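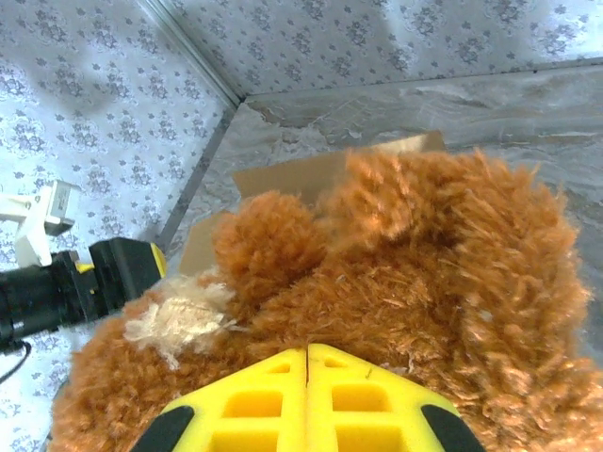
*Brown plush on its cardboard, yellow gripper up close.*

Statis is hiring packing partners for our Grandholm floor — people who like soft toys, small boxes and a bit of patience. The arms have taken over much of the lifting and reaching, and our packers now spend more of the shift teaching, checking and stepping in when a seam or a tuft of fluff needs a human eye. Every one of our 14 packers kept a job when we changed over in May, and we'd love 3 more to join them!

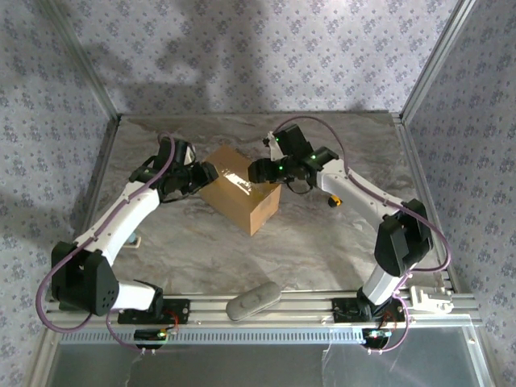
## What we're hoping for

- Careful hands and a kind way with coworkers
- Comfort saying "stop, let me look at that"
- No robot experience — Yichen Yu will train you, at your pace, with full pay

## How to apply

Write a few friendly lines to Eustaquio Ochoa at the Grandholm front desk by 25 June 2021.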